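4. Making oat biscuits in the Pedola mini oven

Read section 2 before using the oven for the first time. Remove the crumb tray and wipe it clean.

4.1 Preparing the dough

1. Put 300 g of rolled oats in a large bowl.

2. Add 60 g of melted butter, two mashed bananas and a pinch of salt. Stir until no dry oats are left.
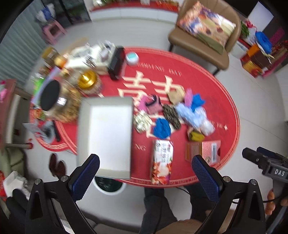

3. Leave the dough to stand for 10 minutes. It will be easier to shape once the oats have softened.

Note: Jumbo oats need twice the standing time. Do not add extra milk, as the biscuits will spread.

4. Line the baking tray with paper. Trim the paper so that it does not touch the heating elements.

5. Shape the dough into small rounds and press each one flat with a fork. Leave a finger's width between them. 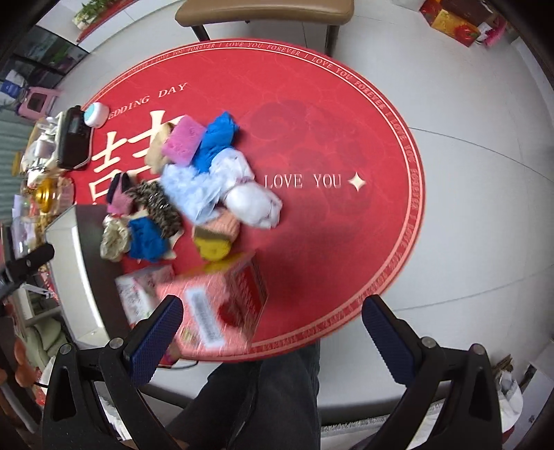 4.2 Baking

6. Turn the dial to Bake and wait for the green light.

7. Slide the tray on to the middle shelf and close the door fully.

Caution: The door glass gets very hot. Use oven gloves and keep children away.

8. Bake until the edges are golden. Turn the tray once, halfway through.

9. Switch off at the wall and lift out the tray. Let the biscuits firm up on it before moving them to a rack.

Note: If the light flashes and the display shows 613, the door is not shut. Open it, check the seal for crumbs and close it again.

For cleaning, see section 7.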